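Two arms, one desk, 1689 tries: Bendham group teaches robots to share the work

A small team at Bendham has found a surprisingly simple way to get two robot arms working together on a crowded desktop, and the results are a treat for anyone who has ever watched one arm knock over what the other has just put straight.

The method is called Fairweather. Each arm learns its half of a job from recordings of people steering the pair by hand, much as other groups do it. The new part is a short forecast. Several times a second, each arm makes a guess at where its partner is about to be, and the two guesses are compared before either arm moves again. If they clash, the arm with less to lose waits.

"We expected a bit of an improvement and got a huge one," says Ngaio Waaka, who leads the project. "I made Shayne run the whole lot again, and it came out the same!"

Office things were chosen for the tests, computer mice and laptops among them. They are shiny, dark or awkward to grip, and they tend to sit close together, so the arms have to reach past one another all the time.
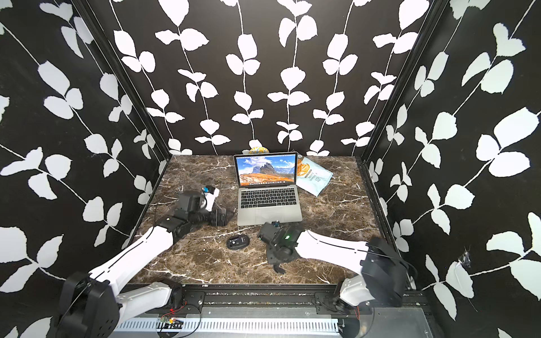
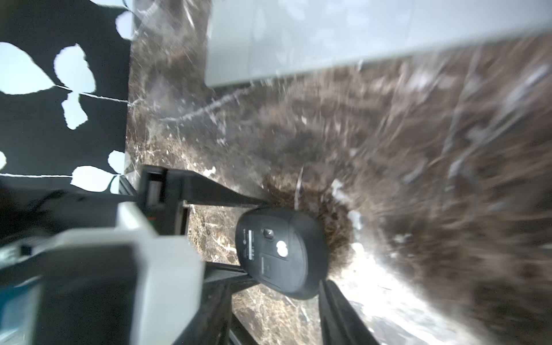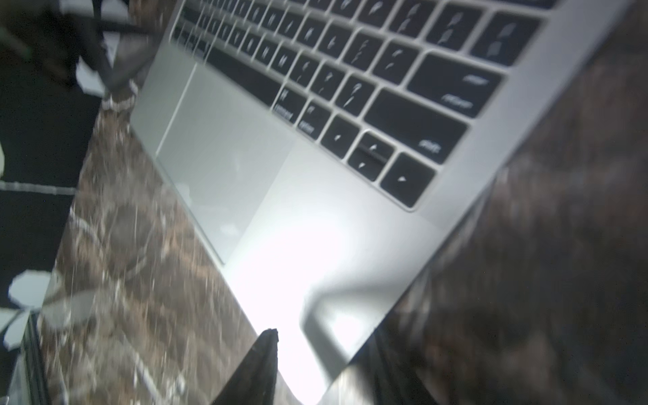
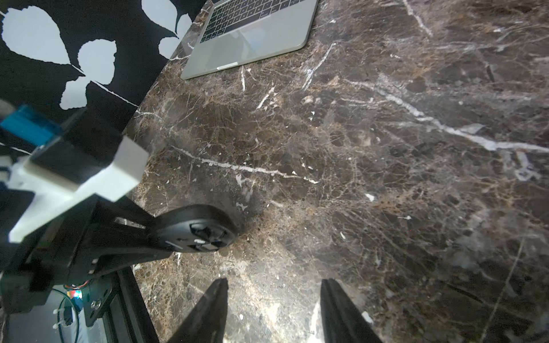
Desktop work with the pair of arms, on the marble top.

Over 1689 attempts, the arms using the forecast finished the job 1017 times. With the forecast switched off, the same arms managed fewer than half as many from an equal number of starts, and most of the failures were bumps or long stand-offs in which both arms sat waiting for the other. Those stand-offs have all but vanished.

What has really got people talking is how little teaching it takes. Shayne Pearce, who did most of the steering, recorded 60 demonstrations for each job. When he cut that to 30 the scores dropped only slightly, and a new job can now be taught in an afternoon with time left for tea.

There is plenty still to do. Soft packets remain a headache, as they change shape when pushed, and the forecast gets muddled if a person reaches in halfway through. Cheuk-hei Tse is working on the second problem and hopes to have the arms treat a human hand as a third partner.

The group will show the system at the Trasmont open day on 28 October 2026, where visitors can try steering the arms themselves. The recordings will be free to download afterwards, and a team at Grumisthorpe has already asked to try the method on its own machines.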